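Tondthorpe Table Clearing Challenge

The Tondthorpe Table Clearing Challenge is a student robotics competition in which teams teach a robot arm to tidy a small table. It is held each March and grew out of an undergraduate course of the same name. Teams are judged on how well the arm handles items of the kind left behind after lunch, such as cups, wrappers and snack bags.

Format

Each team gets a set list of items and 30 minutes at the table. Before that, students collect their own training examples by doing the task themselves with a hand-held gripper, and the recordings are used to train a program that later runs the arm. The rules cap each team at 200 examples per item. Organizers say the cap rewards careful work. Critics among former entrants say it mostly rewards teams that have practiced on the same table, under the same lights, for a whole term.

The course supplies the grippers, and students do the upkeep. A loose mount or a badly seated cable can spoil an afternoon of recordings, and the course handbook spends more pages on checking the device than on the learning method.

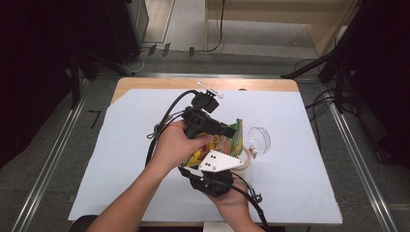 Gurura Student Robotics Club, Tondthorpe

The club has entered every year under the team name Ustivar. Its first entry used a program called Afridi, written by students over one summer, which is still described on the club's pages as "general purpose." The claim deserves some caution. Afridi was trained on 3,059 short recordings made before the cap came in, nearly all of them by the same 2 students, and it has never been tested in public outside the challenge. Its results on unfamiliar packaging have not been released.

Scoring

Points are given for each item moved to the bin area and taken away for drops. Speed counts only as a tiebreaker. A judge may hand back a point if an item was "clearly about to be placed," a rule that has drawn complaints, as the final standings have more than once depended on it.

Reception

The challenge is often credited with drawing students into robotics. The evidence is thin. The course does not track what its students do afterward, and the figures quoted in its brochures come from a survey handed out at the awards dinner. Supporters point to full enrollment, though the course also meets a graduation requirement. Soft packaging remains the weak spot for most teams, and a proposal to drop snack bags from the item list was turned down.

See also

Robot competitions
Learning from demonstration
Robotic grippers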